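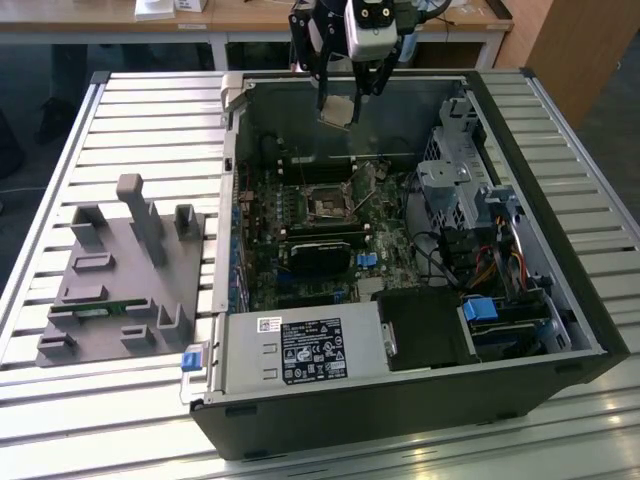

One reviewer asked why a shared workshop would automate a job that takes a person a minute. We wanted a task with small clearances - and one our members already knew by hand.

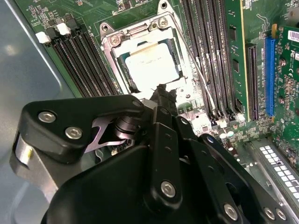 *Podeck project, Kullton Workshop, 30/08/2019*

The control program, Hela, splits each processor swap into four moves. Positions were taught in May and stored relative to the fixture plate.

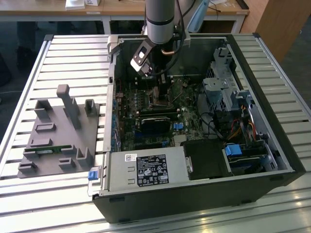

A force limit stops the arm if a part catches. We logged 1,489 moves, and 416 needed a position correction before the fingers closed.

**Figure 4.** Gripper above the processor area of the open tower, fixture plate at left.

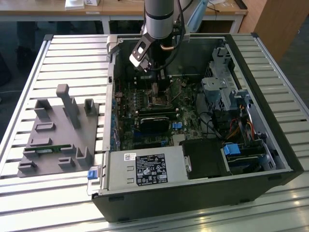 ### 3.3 Limits

All runs used one tower model. A different case means teaching the positions again.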